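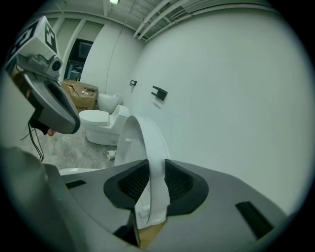 Ticket: Toilet seat lid, replacement will not seat on the hinge posts
Site: Zukthorpe, ground floor washroom
Product: Stollov one-piece toilet, white, with Stollov slow-close seat
Opened by: Hamish Bolger
Assigned to: Carleen Hinds
Opened: 4 August 2019
Status: Open, waiting on parts

Reported problem

Lid rocks side to side when closed. Left hinge clicks. The supplier (Mfaume) says the seat and lid fit "all current one-piece models," and I would like that claim tested before we buy 15 more of them for the upper floors.

Entry 1, Hamish

Fitted the seat following the leaflet. Bolts finger tight, then a quarter turn. Lid rocks. Took it off and put it back on. Lid rocks. Mfaume's phone line told me to tighten the bolts. I had tightened the bolts. They told me to tighten them again, and I stopped there, as the leaflet warns in bold that overtightening can crack the china.

Entry 2, Carleen

Did you check that the two hinge plates are square to each other? A plate that has turned a few degrees will do exactly this. Also please measure center to center on the fixing holes, and don't go by the number on the carton.

Entry 3, Hamish

Plates are square. I put a straightedge across both. Hole spacing on the bowl matches the leaflet. Swapped left and right hinge pins as well, and the click stayed on the left side, so I don't believe it's the pin.

Mfaume has now emailed to say the lid "needs to settle" over 30 days of normal use. I have never met a toilet lid that settled. If anyone here has, please add it to the ticket.

Entry 4, Carleen

I haven't either. Slow-close dampers can loosen up a little with use, but that changes how fast the lid drops. It wouldn't move the lid sideways.

Try it with the lid alone, seat ring off. If it still rocks, the ring is cleared and we are down to the lid or the left damper.

Entry 5, Hamish

Ring off, lid alone: still rocks. Pressed on the front edge and it tips to the left each time. Laid the lid face down on a flat board and it rocks there too, with no hinge involved at all. So much for settling.

Entry 6, Carleen

Then I'd call the lid warped and stop arguing about bolts. The click may be a separate fault, or just the left pin taking a side load it wasn't made for. I'm not going to sign off on either until a second lid has been on that bowl.

Asked Mfaume for one replacement lid and one left damper. They offered a "premium" Cesach lid as an upgrade for $70. Declined. It has a different hinge, and a lid from another maker would prove nothing about this one.

Entry 7, Hamish

Mfaume wants the faulty lid back before they send a new one. I've asked them to ship first. They also sent a test sheet saying the hinge passed 300 openings. It doesn't say which lid was on it, or whether anyone looked to see if it sat flat afterward — or before, for that matter.

To do

Keep the ring, both pins and the leaflet together. We were sent a seat without a left pin last time and I don't want to go through that again.
Do not use any cleaner on the faulty lid before it goes back. Their return form asks about bleach and I can see where that leads.
When the new lid comes, check it on the flat board first, then on the bowl without the ring, then with the ring. Write down the result of each.
Hold the order for the upper floors.

Entry 8, Carleen

Mfaume agreed to ship first. No tracking number yet, so I'm leaving this as open. They marked their own ticket "resolved" this morning. I've asked them to reopen it.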